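# Flivside (two-armed bench robot)

**Flivside** is a two-armed bench robot built in a shared workshop in Morkedham. It was started by Ilham Goh and Viola Cattaneo and is used mainly for picking up, turning and setting down small objects on a tabletop. The name is also used for the set of build notes kept by its makers.
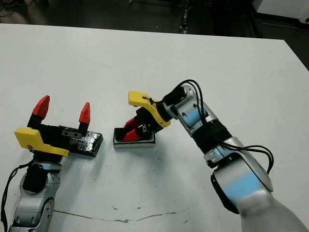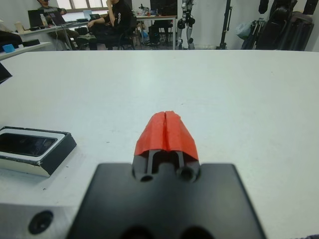

The grippers are the part of Flivside that was made from scratch. The arms were bought second-hand as a pair, without hands, and the first winter was spent on mounts and fingers. Each finger has a black lower part and a red fingertip that can be replaced separately. The tips are the third version. Earlier ones, cast by Cattaneo in a harder rubber, slid off smooth plastic and left marks on painted parts. A set lasts for more than 2000 grasps before it is changed.

## Construction

The arms share one power supply, and each has its own controller. Cables run along the outside of the arms with slack left at the joints, an arrangement kept from the first trials because it makes a broken lead quick to swap. Khairul Entili rewrote the control program in February, replacing a single script with two processes, one per arm. Before this change a fault in either arm stopped both.

## Software

Motions are stored as lists of joint positions and played back at a set speed. The program, called Arier, also records what the arms do so that a run can be repeated. It starts at 15 per cent of full speed unless told otherwise. Fiachra Ní Chonaill added a soft stop that opens the grippers slowly after a fault. Users can turn it off for heavier parts.

## Known problems

The left shoulder drifts when warm and has to be zeroed again during long sessions. Fingertips wear unevenly if the two fingers are not lined up, and the Govindasamy jig, a printed block named after the street where the workshop first met, is used to check this.

## See also

- Parallel gripper
- Robot calibration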